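How to Get Crayon, Ink and Mystery Grease Off a Wooden Tabletop

Posted June 24, 2021 by Khrystyna Hutsuliak

I own one nice table. Everything else in the house came from the curb or from my brother, and has been treated accordingly. The nice table is therefore where everyone chooses to draw, eat ribs and uncap pens.

Before you start, find out what finish you have. Put a drop of water somewhere out of sight and wait 12 minutes. If it sits there in a smug little bead, the wood is sealed and you can relax. If it soaks in and leaves a dark spot, you have oiled or bare wood, and you should skip the ink section and go straight to the sandpaper.

Crayon

Scrape off the lumps with an old library card. Warm what's left with a hair dryer on low, keeping it moving, and wipe with a soft cloth as the wax softens. Follow the grain. My first attempt went in circles, and I now have a faint pink galaxy near one corner.

Grease

One drop of dish soap in a bowl of warm water. One drop. Wring the cloth until your wrists complain, wipe, then go over it with plain water and dry it at once. For an old stain on sealed wood, make a paste of baking soda and water, leave it on for 2 minutes and wipe it away without scrubbing. 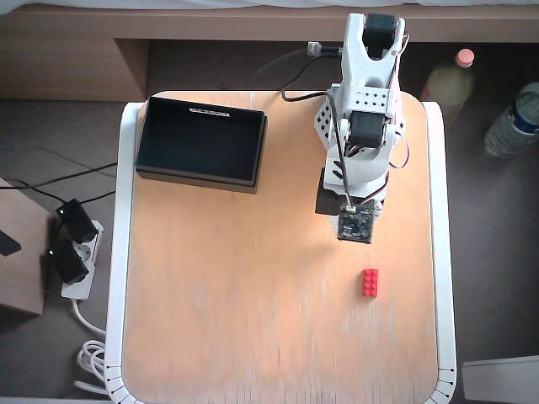 Pale top, white frame: every smudge gets top billing.

Ink

Dab, don't rub. Put a little rubbing alcohol on a cotton swab, test it underneath the table first, and work from the outside of the mark inward. Change swabs often. Alcohol can cloud some finishes, shellac especially, so if the test patch goes white or sticky, stop and buy a larger coaster.

When all else fails

On oiled or bare wood, sand lightly with fine paper, always with the grain, and feather the edges out past the stain so you don't end up with a dent shaped like your mistake. Wipe off the dust and re-oil. I use Vukidwood oil, a thin coat, left overnight. Prothero paste wax does a decent job on sealed tops, though it smells like a church basement.

Don't sand veneer. I did this to a Dakard bookcase in April and met the particle board sooner than expected.

Keep things off the table for a day after oiling. Put a sign on it if you live with people. Mine was written in ballpoint, on a single sheet of paper, directly on the wood, so please see the section on ink.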